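A Friday at the Ganel open day

Every April the old Ganel building at Wastden opens its doors to anyone who cares to wander through, and every April I say I'll go and then find something else to do. This year my friend Llinos Gwynne rang the night before and told me she'd already packed the thermos, so that was that. We drove out after breakfast with the windows down and got there just as they were putting the sign out on the footpath.

I'd expected a hall with a few trestles and a raffle. It's a good deal bigger than that, with two floors of rooms off a long corridor and something different going on behind each door. Entry was $2, which went into an ice cream tub, and you got a photocopied map that I managed to lose before we reached the stairs. A woman called Nerys Bowen found me another one (thank you, Nerys!) and told us the morning was the best time for the flower tables and the scones, in that order.

The flower tables

I'm a gardener, and I'll confess to having been a bit of a snob about artificial flowers. My aunt kept a bowl of plastic freesias on top of the television for most of my childhood and they gathered dust like nothing else in the house. So I went in with my arms folded, more or less, and came out wanting a dozen roses.

What won me over was the colour. Somebody had been brave with it, putting salmon pink next to a pale blue bud and letting the two get along, where I'd have gone all pink and played it safe. The tablecloth helped too, a white one with thin grey-green vines wandering over it and little reddish-brown flowers. I have been hunting for a cloth like that for my own kitchen since we moved house, and I stood there trying to work out whether it would be rude to ask where it came from. (Llinos said yes, it would.)

There were two vases on it, a tall plain blue one and a clear ribbed glass one, and I liked the pair of them together more than I think I'd have liked either alone. With glass you have to think about the stems, of course, as they're on show the whole way down. A solid vase forgives you a lot.
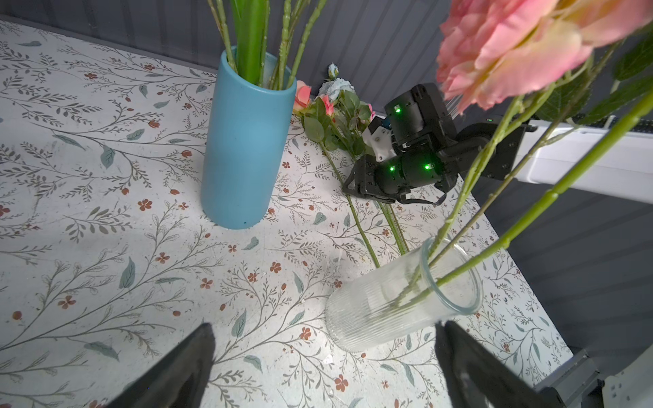

Upstairs for the vase talk

At eleven we went up to hear Meirion Sayce talk about arranging, which he has been doing for weddings and chapel windows for longer than he'd admit to. There were 60 chairs set out and not one spare by the time he started, so Llinos perched on a windowsill with her coat under her.

He was a lovely speaker, slow and dry, and he kept losing his glasses. His main advice was to start with the tallest stem and leave it alone once it's in. Most of us fiddle with that one, he said, and then everything built around it has to move as well. He also likes to let one bloom go further out to the side than feels comfortable, and to keep something small down low by the rim so the eye has somewhere to land. A tall vase with a narrow neck is kinder to a beginner, in his view, because the stems cross over one another on the way in and hold each other up.

I wrote all this on the back of my second map.

With that in my head I looked at the blue vase quite differently. There was a big pale pink rose with ruffled petals, a creamy white one near the middle, and away out to the left a royal blue one so bright it made me laugh. I'd never have dared. Down near the rim was a little peach bud, exactly where Meirion would have wanted it. 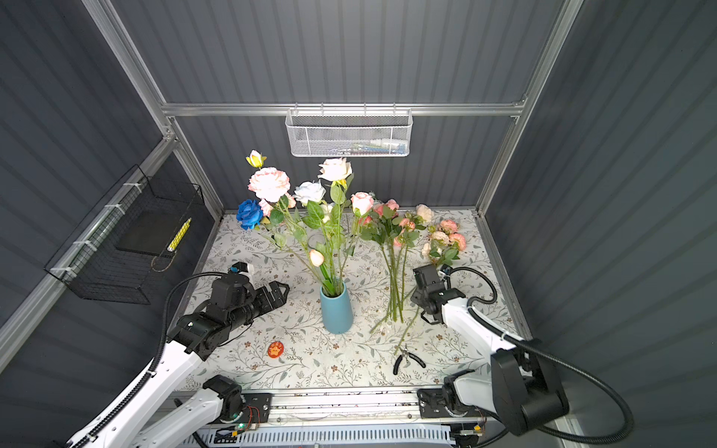
I've tried the same thing at home since, with real roses from along the side fence, and the pink and cream part came out quite well. The blue I've had to do without. I used a few sprigs of rosemary for the lean out to the side, and it looks a bit like a hat, but I'm fond of it.

We had the scones last, as it happened, and they were down to the date ones by then. Efa Cadwaladr was pouring the tea and told us they'd baked 200 that morning. I had two, with too much jam, and bought a jar of the same jam to take home.

If you're thinking of going next year, park on the Mathias Street side and walk through, as the front car park fills early. The stairs are steep but there's a lift at the far end of the corridor. Bring cash for the tea room.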